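Werkex Help Center
Home Teaching FAQ Guiding by hand and by remote

Teaching FAQ: computer take-apart tasks

These are the questions new operators at Rurkemthorpe and Davembridge send us most. If yours is missing, write to Vira Antoniuk on the teaching desk.

What is the difference between hand guiding and remote teaching?
In hand guiding you hold the tool yourself and move it through the task. In remote teaching you stay at the console and the arm follows your controls. Both are saved as demonstrations, and one task can use both. Please don't switch partway through a demonstration.

How many demonstrations does a task need?
We ask for 900 per task before the first training run. A full take-apart, with memory, drives and cables, takes 3,000. Short tasks such as pressing a latch need fewer.

Can two people work on one computer?
Yes. One person teaches and the other handles parts and hand tools at the case. Agree on who speaks first if something has to stop.

What should I check in the wrist view before I start?
Look for the part you plan to work on and the gripper tips. In a desktop case, check where the cable bundle runs – it often crosses the way to the drive cage. If the memory slots or the CPU socket are already empty, enter that in the start notes.
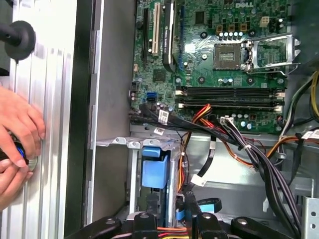

How do I approach a drive latch?
Come in slowly and stop short of the cage. Line up with the latch, then close in. Keep the fingers off the power wires and the data cable. If you lose sight of the latch behind the linkages, back out and try another angle.

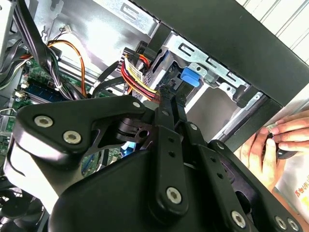 Gripper at the drive cage, with the blue release latch just to the right of the linkages.

Do I delete a demonstration if I make a mistake?
No. Mark it "recovered" if you fixed the mistake and finished, or "failed" if you didn't. Yevhen Panasiuk reviews both kinds.

How long is a session?
Up to 10 demonstrations, then a break. The Vasylenko console logs you out after 132 minutes, so save before then.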